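Home | News | Opinion | Services | Contact

The Case for Keeping the Long Lunch Table

25th June

In February the Comstead district office proposed closing the shared dining hall at its Navilen building and replacing it with vending space and individual counters. The proposal notes that the hall serves 700 residents and employees and that fewer of them now sit down to eat. It treats this decline as settled. We believe it should be treated as a problem to be solved.

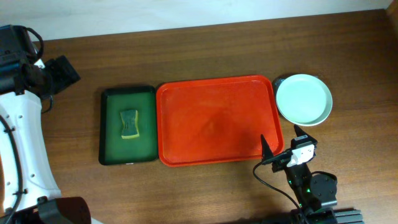
Public buildings have few rooms left in which people of different ages and incomes share the same hour. A clinic separates its visitors by appointment, and a library asks them to be quiet. A dining hall makes only modest demands. A brown wooden table with a green tray next to a larger red one requires no program and no registration, and it allows strangers to sit side by side without having to explain themselves.

The district argues that the hall is costly to staff. That is a fair concern, but the remedy proposed is too broad. The Govetti building faced the same shortfall, shortened its service by 45 minutes, and kept its doors open. Its meal price rose by 20 cents.

We ask the district to extend the present arrangement for 11 months and to publish attendance by hour before any furniture is removed. Written comments may be left at the Semwal Street desk.

This site uses cookies to improve your visit. Accept | Manage settings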